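Setting up a peg and slot board for a two-armed robot

If you have got as far as having both arms bolted down, powered and answering to the controller, well done, because that part took us most of July at the Kunholm workshop and a frankly silly amount of tea. What follows is the bit after that, where you give the arms something worthwhile to do. We settled on a board of pegs, slots and little panels which we call the Punum board (the name came off a biscuit tin and has stuck), and I've set up enough of them by now that I thought I'd write the whole business down in one place.

Start with the table. Ours is dark and matte, and I'd urge you to go the same way if you can, as a shiny top throws the ceiling lights straight back into the head camera. Hang something black behind it too, and let it drop well below the far edge so that there's no stripe of workshop wall peeping through. Ironing the curtain is optional. I've never done it!

Next, put the board down with its long side running away from the robot. Mark the middle of the table first, then measure out to the base of each arm and make the two distances match. Ours has 380 mm from each base to the centre line of the board, and if I'm more than a whisker out, one elbow starts doing all the work and the other looks bored. Fix the board at its corners, push it firmly with your thumb in every direction, and fix it again if it creeps.

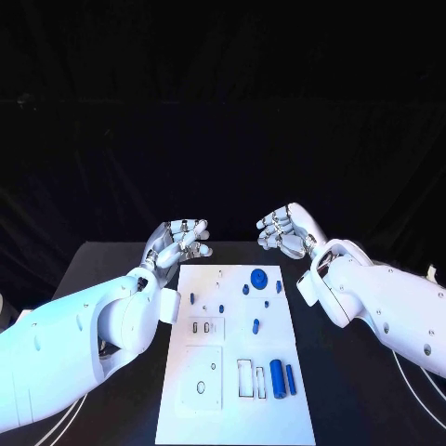
The Punum board in place, with both hands raised over its far end.

Now for the rest position. Open Prokonent (we use it for all the motion work, though any teach-and-repeat program ought to do), switch it to hand guiding and bring the arms up one at a time until each hand is clear of the tallest part on the board. Save that pose under a name you'll recognise next week. I have a folder full of poses called "home2" and "home2 new", and I can't recommend it.

Leave a decent gap between the two sets of fingertips. Then run from rest to a spot just over the board and back again, 18 times at slow speed with your hand on the stop button, watching the cables the whole time. They should lie in easy curves on the table and never pull tight.
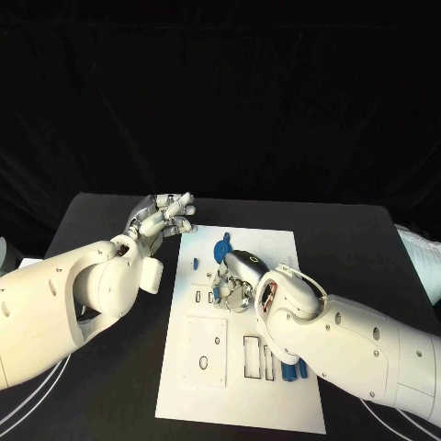
Reach is the thing to sort out before you teach a single grasp, and it's worth an evening to itself. Go round every part on the board with each hand in turn and jot down which arm gets there comfortably. While you're at it, look at what the forearm is covering up. When the right hand is down by the blue parts at the top, as it is here, the two short cylinders lower on the board are partly tucked under the forearm, so a camera up at the head can't get a proper look at them. We deal with this by teaching the cylinders as a separate job, starting from the rest pose, with nothing in the way.

Once you know who reaches what, teach the approaches. Come in high, stop, come down slowly, close the fingers, stop again. Those little stops feel fussy, but they make it so much easier to find the place where a grasp went wrong. I wait 500 milliseconds at each one and trim the waits away later, when I'm feeling brave.

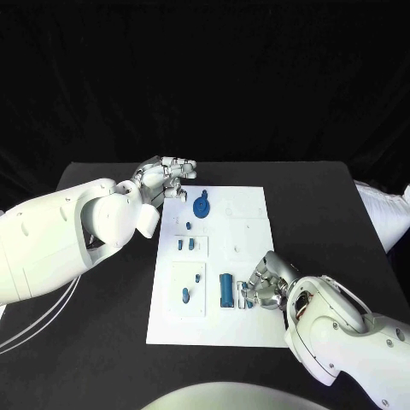
One reader wrote in to say that thin parts had been the ruin of their own board, and that things only improved once they taught the grasp and the insertion as two separate recordings with a pause between, so a poor grip could be thrown away before it got anywhere near a slot. I've since gone over to doing it that way myself and I'm very glad of the tip. It does mean more files, so number them properly.

For the slots, bring the part over the opening and line it up by eye from two sides before you lower it. Go gently on the closing force. Our fingers came from Andrade with the grip set to 600 on their own scale, which was far too keen for small pegs, and we brought it down a little at a time until the parts stopped twisting as they were picked up. Your hands will want a different number, so do your own fiddling and write the result on a bit of tape near the controller.

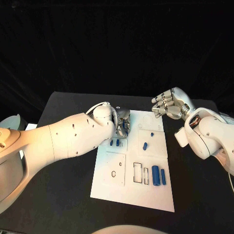
When you've a setting you like, try it with the small pegs first and leave the thick cylinder for last. Pegs are unforgiving, and if the hand can lift one cleanly and set it upright again then the bigger parts generally fall into line. Swap arms as well, if your board lets you. Our left and right don't behave quite alike, and a pose mirrored from one side to the other has always needed a small nudge before it was right.

Keep the parts in a lidded tub between sessions, wipe the board down, and park both arms in the rest pose before you cut the power. If you change anything on the board, even one panel, go back and do the reach check again from the start.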